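Besuch bei Celtier in Gerkildale: Greifervergleich an kleinen Tischarmen

Reisebericht, 5. Januar 2019

Die Einladung kam über die Mailingliste unserer Arbeitsgruppe: Celtier öffnet zweimal im Jahr die Werkstatt für Leute, die mit Kleinrobotern arbeiten, einmal im Winter und einmal im Juni. Ich hatte den Wintertermin gewählt, weil im Sommer der Schwerpunkt auf Fahrwerken liegt und mich Fahrwerke nicht interessieren. Gesucht hatte ich eine Antwort auf die Frage, welche Fingerform bei gedruckten Zweifingergreifern für gemischte Kleinteile taugt, und ob sich eine zweite Kamera lohnt.

Anreise mit dem Regionalzug bis Gerkildale, danach 36 Minuten zu Fuß entlang der Landstraße. Der Bus fährt am Wochenende nicht. Das Gebäude ist ein ehemaliges Schulhaus, Eingang auf der Hofseite, Anmeldung im Erdgeschoss. Wer mit eigenem Gerät anreist, sollte vorher anrufen und sich das Hoftor öffnen lassen.

Programm

Vormittags gab es drei Kurzvorträge, danach freie Arbeit an den Tischen. Der erste Vortrag behandelte die Temperaturführung beim Drucken von Getriebegehäusen und war für mich wenig ergiebig. Der zweite, von Vaughan Henare, betraf das Messprotokoll für Greifversuche, auf das ich unten eingehe. Den dritten habe ich zugunsten eines freien Tischs ausgelassen.

Henare leitet bei Celtier die Versuchsreihe Fenden. Darin werden verschiedene Fingerpaare auf demselben Arm, mit demselben Regler und denselben Teilen gefahren. Bis zum Besuchstag lagen 1797 protokollierte Greifversuche vor, verteilt auf sechs Fingerpaare. Ein Versuch gilt als bestanden, wenn das Teil aufgenommen, über den Kastenrand gehoben und im Kasten abgelegt ist. Ein Teil, das beim Schließen der Finger wegrutscht und im zweiten Anlauf gefasst wird, zählt als nicht bestanden. Diese Regel ist streng, macht die Zahlen aber vergleichbar. In unserer eigenen Reihe hatten wir Zweitversuche mitgezählt und damit vermutlich einige schwache Finger schöngerechnet.

Der Versuchstisch

Die Arme sind gedruckt und mit Hobbyservos bestückt. Steifigkeit und Wiederholgenauigkeit liegen erwartungsgemäß deutlich unter dem, was ein Industriearm liefert. Für den Vergleich von Fingern ist das kein Nachteil, solange der Arm über die Reihe hinweg derselbe bleibt. Henare lässt vor jedem Block eine Referenzfahrt auf drei Punkte laufen und verwirft den Block, wenn ein Punkt außerhalb der Toleranz liegt.

Als Prüfteile dienen Klemmbausteine, einzeln und zu kleinen Stapeln zusammengesteckt. Das hat praktische Gründe: Maße und Kanten sind sehr gleichmäßig, verschlissene Teile lassen sich ersetzen, und durch das Stapeln entstehen unterschiedliche Höhen, ohne dass man neue Prüfkörper fertigen muss. Abgelegt wird in einen flachen Kunststoffkasten.
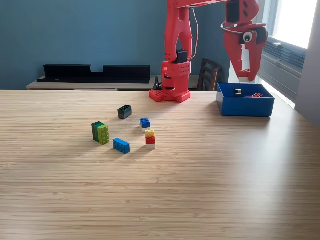

Roter Arm mit Zweifingergreifer über dem blauen Ablagekasten, links davor die Bausteine.

Die Bausteine werden nach dem Protokoll nicht auf Markierungen gelegt. Der Bediener verteilt sie von Hand, die Lage wird für jeden Block neu gewählt. Ich hatte zunächst eine Schablone erwartet. Henares Begründung: Mit fester Lage misst man nach kurzer Zeit vor allem, wie gut die Bahn eingelernt ist, und die Finger spielen kaum noch eine Rolle. Der Preis dafür ist eine größere Streuung innerhalb der Blöcke, weshalb ein Block 54 Griffe umfasst. Bei kürzeren Blöcken waren die Unterschiede zwischen ähnlichen Fingerpaaren nicht mehr vom Rauschen zu trennen.

Vergleich der Fingerformen

Ich konnte an diesem Tag drei der sechs Paare selbst fahren.

Paar A, symmetrisch, schmal. Zwei gleiche, gerade Finger. Kommt gut zwischen eng liegende Teile, hält einzelne kleine Steine zuverlässig. Bei längeren Steinen, die außerhalb des Schwerpunkts gefasst werden, dreht das Teil um die Kontaktlinie. Beim Ablegen liegt es dann schräg auf dem Kastenrand. Dieser Fehler machte den größten Teil meiner Fehlgriffe mit diesem Paar aus.

Paar B, symmetrisch, breit. Das Verdrehen tritt kaum auf. Dafür stoßen die Finger beim Absenken häufig an Nachbarteile, und zwar auch dann, wenn nach Augenmaß genug Platz vorhanden ist. Man gewöhnt sich an, zuerst die frei liegenden Teile zu nehmen, was wiederum die Reihenfolge verfälscht. Im Protokoll ist die Reihenfolge deshalb vor dem Block auszulosen.

Paar C, asymmetrisch. Ein schmaler Finger, eine breitere Gegenplatte. Die Platte gibt die Ausrichtung vor, der schmale Finger drückt das Teil dagegen. Nach zwei Blöcken war das für mich das brauchbarste Paar. Der Nachteil liegt in der Anfahrt: Die Platte muss auf der richtigen Seite stehen, und wenn der Nachbarstein dort liegt, hilft nur eine Drehung des Handgelenks. Auf einem Arm mit wenigen Achsen kostet das Reichweite.
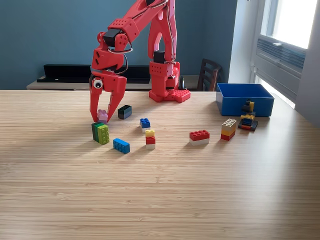 Bei Paar C fiel mir außerdem auf, dass die Schließkraft weniger kritisch ist als bei A. Mit schmalen Fingern auf beiden Seiten musste ich die Stromgrenze des Greiferservos mehrfach nachstellen, mit der Platte blieb sie über beide Blöcke unverändert. Ob das an der Auflagefläche liegt oder an der etwas steiferen Bauform, lässt sich aus meinen Läufen nicht ableiten. Henare vermutet Letzteres und will eine versteifte Variante von A nachdrucken.

Insgesamt wurden an den Tischen bis zum Nachmittag 318 Griffe protokolliert. Diese Läufe gehen nicht in die Reihe Fenden ein, da die Bediener wechselten. Ich halte das für richtig. Der Unterschied zwischen geübten und ungeübten Bedienern war an den Nachbartischen größer als der zwischen zwei Fingerpaaren.

Regler

Zwei Ansteuerungen standen zur Wahl. Die erste ist eine einfache Servoplatine mit fester Positionsrampe, die zweite der Regler Cartwright, eine Eigenentwicklung des Hauses mit Lastrückmeldung. Im freien Raum verhalten sich beide ähnlich. Beim Aufsetzen auf den Tisch trennt sich das Bild: Die einfache Platine drückt weiter, bis die Sollposition erreicht ist oder das Servo in die Begrenzung geht. Der Cartwright bricht bei Lastanstieg ab und meldet die Höhe zurück.

Für Griffe an flach liegenden Steinen ist das ein spürbarer Vorteil, weil die Fingerspitzen knapp über der Tischplatte schließen müssen. Störend war die Anfahrschwelle. In der ausgelieferten Einstellung löste sie bei mir auch dann aus, wenn der Unterarm nur schnell abgebremst wurde. Mit verdoppelter Filterzeit war das Problem behoben, die Reaktion beim Aufsetzen wurde dadurch merklich träger. Einen guten Mittelwert habe ich in der verfügbaren Zeit nicht gefunden.

Ein Wort zur Verkabelung: Die Servoleitungen laufen bei diesen Armen außen an den Gelenken entlang. Zu knapp verlegt ziehen sie am Gelenk, zu großzügig verlegt geraten sie in die Bahn. Bei Celtier gilt die Regel, die Schleife bei voll gestrecktem Arm abzulängen und anschließend die Endlagen einmal langsam von Hand anzufahren. Wir machen das bisher nach Gefühl und werden es umstellen.

Kameraposition

Zum Thema zweite Kamera gab es weniger Material, als die Ankündigung hatte vermuten lassen. Gezeigt wurde eine Auswertung mit Ansicht von vorn gegen Ansicht von schräg oben. Von vorn ist der Abstand zwischen Fingerspitze und Tisch gut zu beurteilen, hintereinander liegende Teile verdecken sich aber. Von schräg oben ist es umgekehrt. Die Empfehlung lautet, bei nur einer Kamera die schräge Ansicht zu nehmen und die Höhe über die Lastrückmeldung zu bestimmen. Das setzt einen Regler voraus, der sie liefert.

Zum Licht: Die Arbeitsplätze am Fenster haben Tageslicht von der Seite, mit entsprechenden Schatten auf der Tischplatte. Für einen Bediener ist das unerheblich. Eine Farbschwelle, wie wir sie zur Teileerkennung einsetzen, müsste dort über den Tag nachgeführt werden. Henare lässt die Jalousien absichtlich offen und notiert die Uhrzeit zu jedem Block, um den Einfluss später herausrechnen zu können. Ausgewertet ist das noch nicht.

Offene Punkte

Die Druckdaten für Paar C sollen wir per Mail erhalten. Zu klären ist, ob die Platte auf unsere Greiferaufnahme passt; nach den Maßen, die ich mir notiert habe, fehlen in der Breite zwei Millimeter. Den Cartwright gibt es derzeit nur leihweise, gegen Rückgabe mit Fehlerprotokoll. Ich habe ein Exemplar angefragt.

Für unsere Reihe übernehme ich die Zählregel ohne Zweitversuch und die ausgeloste Reihenfolge. Die alten Protokolle lassen sich nachträglich bereinigen, da der zweite Anlauf in einer eigenen Spalte steht. Die Tabelle liegt bis Ende der Woche im gemeinsamen Verzeichnis.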